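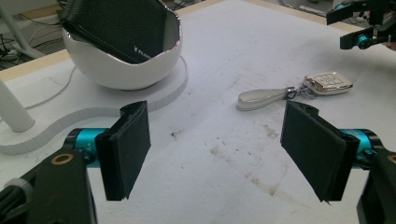 Mwende Kariuki writes that the Nakurness heated styling brush left her shoulder-length hair smooth for two days, but that the roots went flat by the first evening, and she asks whether the fault lies with the brush or with the way she dries her hair beforehand. Her letter is one of several received since the brush went on sale, and it raises the point on which this review spends most of its time.

The Nakurness is a heated round brush intended for use on hair that is already nearly dry. It is sold with two barrels, a wide one for straightening and loose waves and a narrow one for bangs and shorter layers. The reviewing panel used it over several weeks in December on fine, medium and coarse hair, and set it beside the Vitorura, an older brush of similar design that many readers already own. Both brushes were bought at the regular price.

Build and handling

The handle is comfortable and the weight sits low, toward the palm, so that the wrist does not tire as quickly as it does with the Vitorura. With the wide barrel fitted, the brush weighs 763 grams on our scale, including the cord. That is heavy on paper. In practice, reviewers with long hair asked for a rest on the second side of the head, while those with hair above the shoulder did not mention the weight at all.

The barrels lock with a quarter turn. The lock is firm when new, and it was still firm at the end of the trial. Changing barrels while the brush is warm is not advised by the manufacturer, and the collar does hold its heat for some time after the power is off. Anyone who plans to do the lengths first and the bangs afterward should allow for the wait, or do the bangs first.

The controls are less successful. The power switch and the temperature switch are side by side and feel the same under the thumb. Wafula Bakilana turned the brush off in the middle of a section on three occasions and noticed only when the hair came off the barrel without any bend in it. A light on the front shows that the power is on, but it faces away from the user during most of the work on the back of the head.

Results on different hair

On medium hair with a slight wave, the wide barrel gave a smooth finish with some lift at the crown. Each section needed one slow pass, sometimes followed by a quick one. The ends turned under neatly and held their shape through a working day without spray.

Fine hair was harder to please. The low setting smoothed it well enough, but the volume did not last. To answer the letter quoted at the start: the panel had the same experience when the hair was still damp at the roots. When the roots were dried fully with the fingers first, head down, and the brush was held at the crown for a count of five, the lift lasted until evening in most cases. The brush puts out a modest flow of air and is not strong enough to finish drying a damp root. The instruction leaflet mentions this in one line on the last page, where few buyers will see it.

Coarse and tightly curled hair needed the high setting and smaller sections. Adhiambo Sang, whose hair is thick and reaches the middle of her back, took a little over an hour with the wide barrel and described the finish as soft but not straight. She would use it again for stretching her hair before an updo. She would not use it in place of a flat iron for a formal event, where the finish is expected to last all night.

The narrow barrel was the better of the two for most reviewers. It caught short layers around the face that the wide barrel passed over, and it shaped bangs in a few seconds. The bristles are a mix of soft and stiff, and they pulled slightly on very fine hair near the temples.
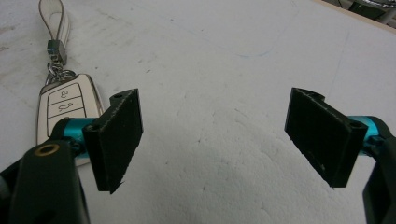

Preparing hair for an event

Several readers have asked whether the brush is suitable for home styling before a wedding or other long occasion. The panel's view is that it makes a good base for pinned styles. Hair dried with the Nakurness has enough grip to hold pins, and the slight bend at the ends helps when rolling sections into a low bun. For hair worn down, results beyond six or seven hours were uneven, and a setting product will be needed. Niltari Light Setting Foam worked well and left little residue on the bristles. The Gatchalian cream left a film on the barrel that had to be wiped off with a damp cloth once the brush had cooled, and it dulled the finish on darker hair.

A full trial of the style at home, a week or more before the date, is recommended. Kiprono Makokha, who has short hair on top and wanted more height for a family ceremony, needed four attempts before the front sat as he wished.

Cleaning and noise

Loose hair collects at the base of the bristles and can be removed with the end of a tail comb. The air intake cover unscrews for cleaning, although the screw thread is fine and easy to cross. The brush is quieter than the Vitorura on both settings – one can hold a conversation beside it – and the cord is 106 inches long, enough to reach a mirror across a small bathroom.

Comparison and value

The Vitorura heats faster and has clearer controls. Its single barrel is too wide for bangs, and its bristles are stiffer throughout. Owners who are satisfied with it have little reason to change unless they want the narrow barrel. The Nakurness costs more, and the storage pouch is sold separately at a price the panel considers high for a plain drawstring bag.

Overall assessment

Recommended for medium hair of chin to shoulder length, and for anyone who styles bangs daily. Recommended with reservations for fine hair, provided the roots are dried first. Readers with long, coarse hair should try one before buying if they can.

A note on the switches has been sent to the manufacturer. Any reply will be added to this page.

Reviewed for the hair care section by Wafula Ndung'u. Published January 3, 2022.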